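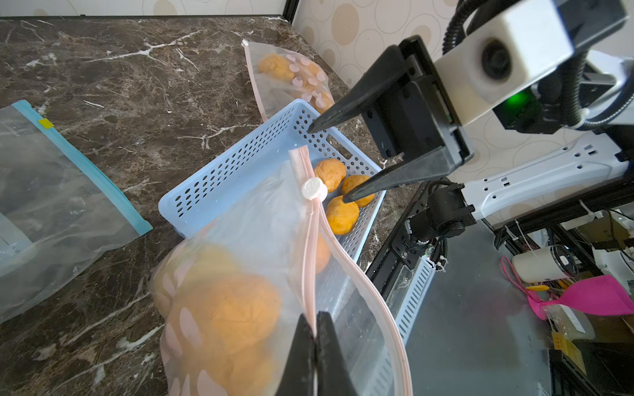 What does the price of a Skeltik cell leave out?
The table, the computer that runs it, your staff's time and whatever you want it to pick up.

Skeltik Two-Arm Bench Cell
Sold and rented by Demero, Pamside

The Skeltik is a pair of small arms on a base rail, each with a parallel gripper and a camera at the wrist. People rent it to find out whether a fiddly hand job can be given to a machine before they spend real money on the question. Bagging is the usual one. A zipper bag looks like the simplest object in the building until you ask two grippers to hold it open and put something round inside.

Rental
$1,825 per month, two-month minimum. Covers both arms, base rail, grippers, wrist cameras, cables and one set of spare fingers. Delivery inside Pamside is included. Delivery outside Pamside is quoted, and the quote will reflect what the freight company thinks of your loading dock.

Spare gripper
$921 each, fingers fitted. Buy one with the cell if you can stand to. Waiting for a spare costs the same monthly rent as using the machine, and the machine doesn't seem to mind the rest.

Lead time
Six weeks from deposit. We used to print four, and then we spent a lot of time on the phone.

What to put in your own budget

Bench. Any flat, solid top that doesn't rock. Stone is fine. Folding tables have been tried by several customers, all of whom now own a bench.

Enclosure. Three sides and some framing around them. Black or silver extrusion both work, and your purchasing department may have feelings. Cover the walls in whatever you like, but settle on it early. Changing the background halfway through a project is a good way to pay for the first half twice.

Consumables. For bag trials, order more bags than seems decent and get them in two styles. A plain bag and a printed one look quite different to a camera.

People. Put down one operator for the full rental. "Whoever's free" is not a line item, though we see it on purchase requests all the time.
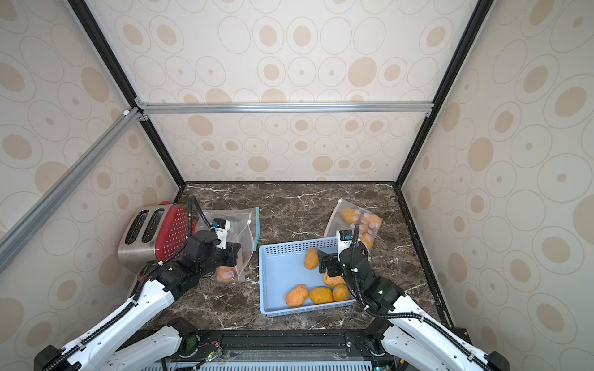
Page last changed 30/12/2025

Planning the bench layout

Both arms should reach the basket. Leave room on either side for bags, and if the job will someday happen next to other equipment, put some of that in too. A toaster on the left takes up space one arm would otherwise use, and it's cheaper to learn that on a bench than on a finished line. A light basket with open sides is fine to start with. Measure its height before you order, handles included.

Mount a fixed camera as well as using the ones on the wrists. It isn't in the rental. Most customers add it in the second week, at second-week prices – put it in the first request and save yourself a form.

Rent or buy
If your trial will run past 10 months, ask for a purchase quote. If you don't know how long it will run, rent. If your manager knows exactly how long it will run, rent, and keep the email.

Service
Repairs on purchased cells are handled by Agbenyega under a separate yearly contract. Rented cells come back to us. Please take your product out of the grippers before packing. The June returns were memorable, particularly the one that had been sealed in its crate with lunch.

Ordering
Send us the part you want handled, the container it goes into, and your bench dimensions. Photos help. A drawing marked "not final" also helps, provided you tell us which bits aren't.

Related items: base rail extension, finger set (soft), wrist cable sleeve, crate deposit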